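Last updated: May

Help us find out why our arms let go

Our bed-making robot at Candov has been dropping quilts -- one gripper opens early, mid-fold, and so far we can't make it happen on purpose. We'd love 14 patient people to come and work alongside us while we chase the fault.

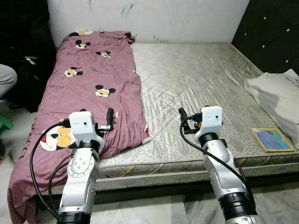
Both arms at the bed, quilt on the left side.

Sessions last 40 minutes and a stop button stays within your reach throughout. You'll be paid $100, with our thanks! Write to Gobnait Moriarty at Candov.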